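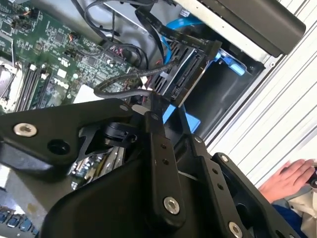
Before you pass on an old desktop computer, sell it or take it to the tip, you need to deal with the files on it. Deleting them and emptying the bin is not enough, and neither is a quick format. Both leave most of the data where it was, and free software can bring it back. On a desktop tower you can open the case and get at the drive bay, so you have the choice of wiping the drive in place or taking it out and keeping it. This page covers both, and should suit most home machines with a hard drive. Laptops are on a separate page.

What you need

A backup disk with more free space than the files you want to keep
A USB stick you don't mind erasing
A cross-head screwdriver, if your case or drive uses screws
A sticky label and a pen

Step 1. Copy what you want to keep

Plug in the backup disk and copy your own folders first: documents, pictures, music, downloads and anything saved on the desktop. Then look for the things people forget. Email kept in a mail program may sit in a hidden folder. Browser bookmarks need exporting. Accounts software often keeps its data in its own program folder.

The machine I used for these notes had 252 GB of files on it, and the copy took most of an afternoon. Open a handful of files from the backup on another computer before going further.

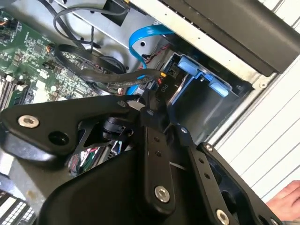
Step 2. Sign out and release licences

Sign out of your email, cloud storage and any shops or music services. Some paid programs only allow a set number of computers, and you have to release the old one from inside the program. Do this while the computer still starts up. Abhishek Pal wrote in after our May update to say he had wiped his tower first and then spent an hour on the phone getting his Rulent licence moved.

Write down the product keys you may need again.

Step 3. Decide whether to wipe or remove

Wipe the drive if the computer is going to someone who will use it. Remove it if the drive is faulty, if the computer won't start, or if you would simply feel happier holding on to it. A computer without a drive can still be given away, but tell the new owner.

Step 4. Wiping the drive

Put a wiping program on the USB stick. I use Clernel, and Kumus does the same job with a plainer menu. Start the computer from the stick, using the boot menu key shown when it first powers on.

Unplug the backup disk before you start. Check the size and model of the drive on screen, choose a single overwrite pass and confirm. Mine finished in 193 minutes. If the program reports errors, treat the drive as faulty and remove it.

Solid state drives need a different method. Use the maker's own secure erase tool for those.

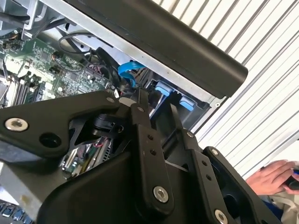 Step 5. Removing the drive

Shut down, switch off at the wall and pull out the power lead. Press the power button for a few seconds to clear any charge left over. Touch bare metal on the case before you handle parts inside.

Take the side off and find the drive. Unplug its power and data leads by the plugs, without tugging on the wires. Some drives are held by screws and others sit in a plastic caddy, so check the manual for your model before applying any force. 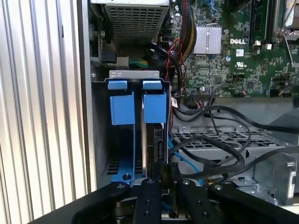
Hard drive in a blue caddy, inside a Dell desktop.

Label the drive with the date and what was on it. Keep it in an anti-static bag, somewhere dry.

Step 6. Getting rid of a drive

Most council tips take drives with small electricals, but they don't promise to destroy the data. If that matters, use a shredding service and ask for a certificate. Queiroz takes single drives by post and quoted me 7 pounds.

Page checked by Jinlong Lu, September 2025.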